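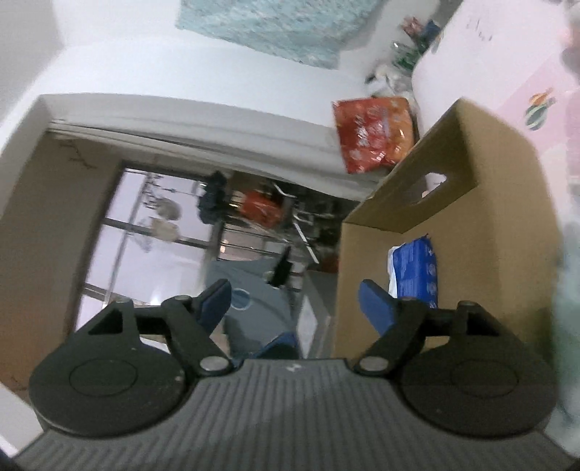

The main room at Stadholm, looking towards the balcony.

STADHOLM RESIDENTS' ASSOCIATION
Household Support Sub-Group
Minutes of the meeting held on 22 Apr 2020, by telephone

Present: Loukia Bakalis (Chair), Dionysis Psarras, Felista Makori, Vasiliki Tsolakis (minutes)
Apologies: Despina Triantafyllou

1. Minutes of the previous meeting
The minutes were agreed as a correct record, subject to one amendment. Under item 4, "Adside" should read "Stotbridge" in the second line.

2. Matters arising
Mr Psarras reported that the key to the bin store had been copied. There were no other matters arising.

3. Clearing and packing of the flat
3.1 Ms Makori reported on the clearing of the flat, which is to be handed back to the landlord in July. The tenant has agreed in writing to the packing of household goods and will have the final word on what is kept.

3.2 The Chair asked that the top of the white unit in the main room be dealt with early. Bottles are to be checked for tight lids and carried upright. Clear plastic bags may be reused if clean. Snack foods are to be packed last and are not to share a box with cleaning goods.

3.3 It was noted that the tan wall by the balcony doorway has thin dark cracks. Ms Tsolakis will write to the landlord so that the cracks are on record before the handover. The sub-group took no view on their cause.

3.4 The drying rack on the balcony stays in use until the final day. Garments and hangers are to be taken down together and packed with the bedding.

4. Boxes
4.1 Members discussed the supply of cardboard boxes. Mr Psarras had obtained a price of 200 for a mixed bundle from the depot at Adside, delivery included. The Chair considered this high and asked whether used boxes might be had from Stotbridge. Mr Psarras will enquire.

4.2 It was agreed that boxes with handle cutouts are preferred, as they can be carried down the stairs by one person. Small items should not be packed level with the cutouts, where they may work their way out. 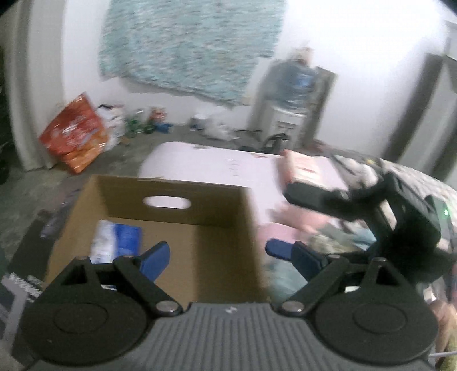 4.3 Ms Makori proposed that soft packages go in first, against the side of the box, with heavier items placed next to them. Mr Psarras preferred heavy items at the bottom in every case. After discussion it was agreed that the heavy items go first — the soft packages may then be used to fill the corners.

4.4 The bed is not to be used as a packing surface once its sheet has been changed. Books and flat boxes left on it should be moved beforehand.

5. Small household items
5.1 The Chair reminded members that toys, wipes and packets of food tend to gather on the same surface and are easily swept into one bag. They are to be sorted before packing.
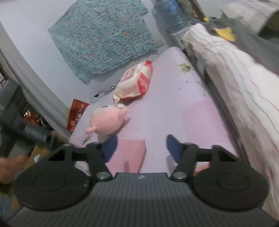 5.2 Packs of wipes are to have the flip lid pressed shut and are to be kept out for cleaning the tabletop on the last day. Soft toys go into a clean bag of their own, marked with the tenant's name. Food packets are to be looked at for a date; where the label is in Chinese, the tenant will be asked.

5.3 Ms Tsolakis asked whether unopened food could be offered to neighbours. Agreed, provided the tenant does not want it.

6. Budget
The balance stands at 900, before any purchase of boxes. Members approved spending of up to 200 under item 4, to be used only if the enquiry at Stotbridge fails. Ms Triantafyllou had sent a note in support.

7. Any other business
Mr Psarras asked for 2 rolls of parcel tape and a marker pen. Approved.

Actions
Mr Psarras: enquire at Stotbridge about used boxes; buy tape and pen.
Ms Makori: agree with the tenant the list of items to be kept.
Ms Tsolakis: write to the landlord regarding the wall.
Ms Bakalis: send these minutes to Ms Triantafyllou.

The date of the next meeting will be circulated by the Chair.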